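Rewire the Lamp

Every few weeks someone sends me a photo of an old desk lamp with the original cord still on it and asks if they should leave it alone. My answer is always the same. Replace the cord. Keep the old one in a bag if you like, but replace it.

This is an unpopular view among people who collect Trindamska lamps. The usual line is that a lamp with its factory cord, plug and switch is worth more, and that a new cord takes something away that can't be put back. I understand the second half of that. I own 7 Trindamskas and I was slow to touch any of them. The first one I bought, a Mirkau with the short arm, sat on a shelf for two years without being plugged in. The insulation was stiff, and small bits of it came off on my fingers where it entered the base. I had a lamp I couldn't use as a lamp.

Nasrin Mirzaei did the work on it in the end. She kept the switch, which was fine, and changed the cord, the plug and the socket. It took her under an hour. She gave me back the old parts in an envelope with the date written on it, and I still have that envelope in a drawer. The Mirkau has been on my desk most evenings ever since.

People who disagree with me usually bring up money. Iñaki Gallardo, who has sold more of these than I will ever see, told me he knocks 30 dollars off a Mirkau if the cord is new. He also told me that most of his buyers then ask him where they can get a new cord fitted. I don't know what to do with those two facts except put them next to each other. If the buyer is going to change it anyway, the discount is for a thing that was about to be thrown out.

I do make an exception for lamps that will never be turned on again. If a piece is the only known one of its kind, or it still has a paper label from the Nouri shop wrapped around the cord, then leave it as it is and write a note saying it must not be plugged in. Tie the note to the plug. Bok-nam Oh does this with hers and I think she is right to.

Where I have less patience is with the halfway jobs. Electrical tape over a crack. A modern plug on a cord that is 50 years old. A shiny gold fabric cord on a plain gray lamp, because fabric looks old - the Mirkau never had fabric, it had round black rubber. If you are going to rewire, get the color and thickness close to what was there. Have the ground checked on anything with a metal body. And say so when you sell it. "Rewired" is one word and it fits in any listing.

The shades are a different argument. I am against repainting them, even the bad ones, and I know that sounds inconsistent. Paint is what you look at. A worn shade does its job as well as a perfect one, and a worn cord does not. Khoa Lò says that is a convenient place to draw the line for someone who hates sanding, and he may have a point.

So if you have one in a closet with the cord wrapped around the base, take it to someone who knows how to do this. Then put it where you need the light.
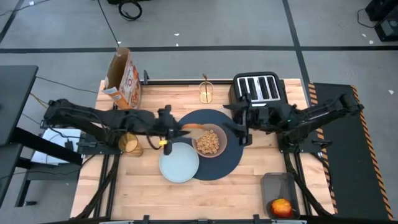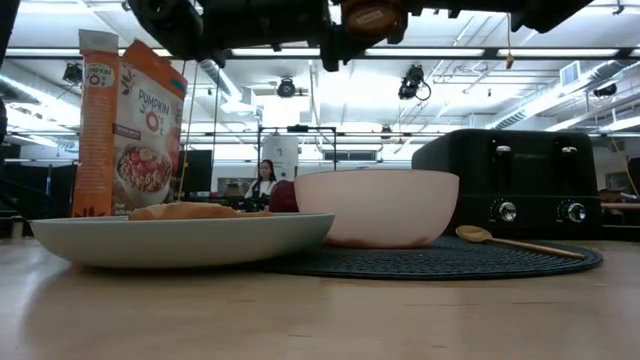
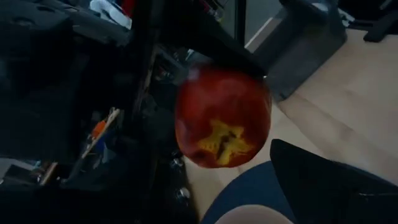 In order: a slice of bread, a box of Pumpkin O's, a red apple.

Contact | © Bivavura, all rights reserved | Back to top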